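Takeaway packing station: napkins in the bag or on the counter?

Small Food Business Board > Front of House > Packing and takeaway

tealady_pultby
4/3/22
We run a small cafe with a takeaway hatch and I want to sort out the packing table before it gets busy again. At the moment the bags are under the till, straws are on the back shelf and napkins are wherever the last person put them. I've got a spare table to use just for packing. What do you keep on yours, and do you put napkins and straws in the bag or leave people to help themselves?
Most orders are one bag and one or two cups. Paper carriers with rope handles, paper cups, wrapped straws.

brambleoven
Bags in the middle, everything else behind them in a row. You want to be able to reach over the bag without moving it. We had things at the sides to begin with and people kept knocking the cups over with their elbows.
Napkins in the bag, always. Two per item.

hatch_and_batch
I'd say the opposite on napkins. We went through a box of 500 in no time when staff were putting them in, and half of them came straight back out into our own bin by the door. Put a holder on the counter and let people take what they want.

brambleoven
They'll take a fistful though.

hatch_and_batch
Some do. Most take one. We did a count for a fortnight in December and used 336 with the holder out, and trade wasn't slow. I can't give you a proper figure for before because we weren't counting, but we were opening new boxes far more often.

Drurstead Dave
Depends what you sell. If it's a pastry, nobody needs two napkins. If it's anything with sauce they need more than you think. We do bacon rolls and I'd get complaints if there weren't any in the bag.

tealady_pultby
It's mostly cakes and toasties. So a bit of both.

Drurstead Dave
Then napkins in with the toasties and leave the cakes to the customer.

marrowfat
Straws: keep them upright in a cup. A spare paper cup does the job, or a coloured one so it doesn't get sold by mistake. Don't lay them flat in a drawer, the wrappers get creased and split and then you have to throw them away. Don't pack the cup too tight either or three come out when you pull one.
For the napkins we use a plain cardboard holder. It gets tatty and then it goes in the recycling. I had a metal one from Skarholm before that and it was too heavy to move when wiping down.

hatch_and_batch
I've got the Skarholm one and like it. The weight is why it stays put when people pull at it. The cardboard ones slide about.

marrowfat
Fine if it lives in one place. Mine had to come off the table every night.

yen_for_scones
We're the cafe called Yen, if anyone here knows it. Very small table, so the layout has to be simple. Ours goes bag in front, cups behind it, straws to the right of the cups, napkins at the far right. Food goes in the bag first and lies flat. Napkins go on top of the food if they're going in at all, then the handles come up. The drink never goes in the bag. It gets handed over separately.

brambleoven
Agree on the drink. I had one tip over inside a bag and the bottom went before the customer got to the road.

Drurstead Dave
You can put drinks in a bag if you've got a proper carrier tray that fits the base. Ours do. I wouldn't tell everyone never to do it, some people have a pushchair and only one hand free.

yen_for_scones
If you have the trays, yes. We don't and they cost more than the bags.

tealady_pultby
Thanks, this is useful. Do you open the bags up beforehand? Mine come flat and it takes ages when there's a queue.

yen_for_scones
I open 11 before lunch and stand them inside one another. Handles up. Any more than that and the stack leans over.

marrowfat
We open them as we go. Open bags collect crumbs.

hatch_and_batch
Same here, as we go. Crease the bottom fold with your hand first and it stands up by itself.

tealady_pultby
I've tried it now with the table cleared and set up the way yen_for_scones has it. Cup behind the bag, straws in a green cup next to it, napkins in a cardboard holder on the right. It's much quicker than going back and forth to the shelf. I packed 31 orders from it and only had to leave the table for lids, so those need a place as well. I think I'll put them behind the napkins, and I'm going to keep the napkins out of the cake bags and see if anyone minds.

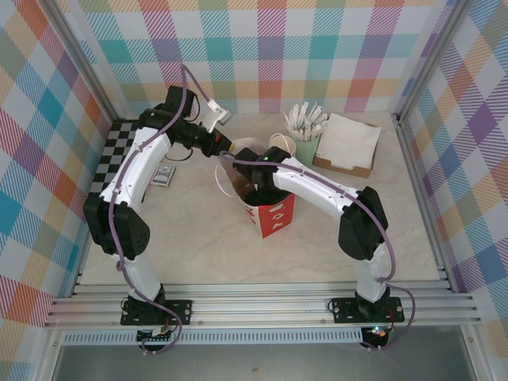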